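Liltevar software group — minutes, Friday

Present: control, perception, planning, tooling. Apologies: integration, who sent a link to their bug list in place of a person.

1. Previous minutes
Agreed, after removal of the word "solved" from the item on grasp planning.

2. Planner
The Berker planner now replans in mid-move when the target pose shifts. Planning regards this as finished. Control regards it as the reason the wrist hesitates. Both views recorded. Of the 8 open planner tickets, 2 were closed and one was renamed, which tooling asked us to stop calling progress.

3. Basket and bread task
Perception reported on the new segmentation model. Twisted bread gives it trouble, as the ridges and pale grooves are sometimes split into separate objects, each with its own confident grasp. The wicker is worse: gaps in the weave come back as depth noise, and the collision mesh ends up either sealed like a bathtub or full of holes. Proposed that the rim be fitted as a simple closed curve and the walls filled in behind it. Planning would also like the finger beyond the rim included in collision checks, having so far checked only the one going in.

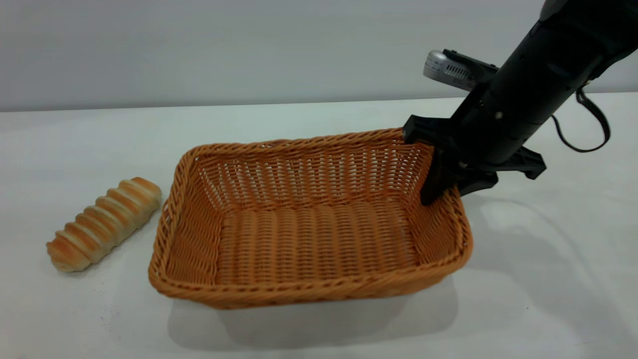 Tooling objected that a fitted rim is fine until the basket is swapped for one with handles, at which point we will all be back in this room having the same conversation. The objection was accepted, along with the fitted rim. Perception to write a fallback that uses the raw mesh when the fit is poor.

4. Logging
The Aguiar log viewer stops loading at 499 episodes. The cause is unknown and the number is felt to be personal. Tooling will page the results. Until then, please split long runs and do not edit the index by hand — the person who did so last time has been spoken to, and took these minutes.

5. Linovov driver
Update postponed again. Control wants the timestamp fix but not the new default speed limits. Tooling to pin the limits in our own config and test on one arm first.

6. Any other business
Request for shorter meetings. Discussed at length.

Next meeting: Friday, same room, 8 sharp.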